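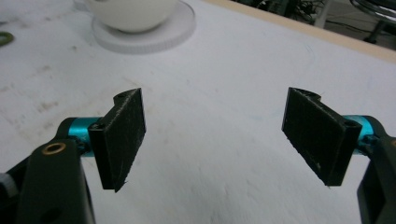 Glue notes, winter edition

January 30, 2025

The repair drawer was overdue for a clear-out, so I spent an evening going through the adhesives and throwing away what had set in the tube. What follows is mostly for my own reference, sorted by what I reach for and in what conditions. The workshop is an unheated garage in Ekville and the temperature matters more to these notes than the brand names do.

Surface preparation

Most of my failed joints were failed cleaning. Skin oil, old adhesive, mould release on plastic parts and wax on furniture all do the same thing, and the bond ends up attached to the contamination. My order of work is to scrape, degrease, abrade, then degrease again. The second degrease is the one I used to skip. Sanding pushes grease into the scratches as well as removing it, and the dust has to go somewhere.

For degreasing I use isopropyl alcohol on a clean cotton rag, folded to a fresh face for each wipe. Test it on a hidden spot first if the part is painted. Methylated spirits will do for bare metal. Paper towel sheds, and the lint ends up in the bond line.

Contact cement

Contact cement is for large, flexible or porous faces: leather, cork, rubber sheet, laminate edging. I buy the 177 mL tin from Aerts because a bigger one skins over before I get to the bottom. Coat both faces, wait until the solvent has flashed off and the film no longer transfers to a knuckle, then press hard. Pressure counts for far more than time under the clamp. A rubber roller beats a stack of books.

Porous faces need two coats. The first soaks in and does very little except stop the second from doing the same. I re-lined the lid of a tool chest with cork last May using a single coat, and the corners had lifted by the end of summer. I've redone it with two and it is holding so far.

There is no repositioning with the ordinary type. Lay dowels or waxed paper between the faces and pull them out as you work across.

Epoxy

Two-part epoxy is what I use when there is a gap to fill. The five-minute type is convenient and noticeably weaker in my hands, so it gets used for things that hang on a wall and weigh nothing. Anything with a load on it gets the slow cure.

Mix by weight if the label gives a weight ratio and by volume if it gives a volume ratio. They are different numbers, since resin and hardener have different densities, and confusing them leaves a rubbery joint that never hardens. I keep a small jeweller's scale with a 200 g limit for this. It lives in a zip bag.

Cold is the main enemy at this time of year. Resin straight off a garage shelf is too thick to wet the surface, and it drags air bubbles in as you stir. Stand the bottles in a mug of warm water, dry them thoroughly, then mix. The part itself should also be at room temperature — warm resin on a cold casting has its own heat taken out of it at the one place you want it.

Cyanoacrylate

Super glue is brittle. It copes with tension, does badly in shear shock, and peels easily. I use it for tacking parts in position while epoxy cures, and for clean breaks in ceramic that will never see a dishwasher. Keep the opened bottle in a sealed jar with a packet of desiccant. The Orkodo bottle with the metal pin in the cap has lasted longer than any other I've had, though the pin needs wiping every time.

Polyethylene and polypropylene remain a nuisance. Primers exist and they help a bit. A screw helps more.

PVA

Ordinary wood glue, close-fitting joints, decent clamps. The bottle froze once in the garage and came back stringy, so it now spends the winter in the laundry cupboard. If it dries chalky and white in place of clear, it was too cold when it was applied. Scrape it out and start over.

Still to do

— Label the tubes with the date opened.
— Try hide glue on the loose chair rung.
— Replace the stiff cartridge gun.

Comments (3)

Nandini Varghese: Agree on the second degrease. I'd add that some cheap rubbing alcohol has skin conditioners in it, so it's worth reading the back of the bottle. What do you use on EPDM sheet?

Ineke Lambrechts: For the chair rung, get the old glue off first. If it was hide glue originally, warm water will soften it and you can reuse the joint as is.

Author reply: Contact cement on EPDM, well abraded, with middling results. Ineke, I think it was PVA, unfortunately. It has that yellow look.

Recent posts

Replacing the drawer runners
A storage box for odd screws
Metier folding rule, long-term notes
Why the shed door sticks in May

© The author. Text may be quoted with a link. Contact | Back to top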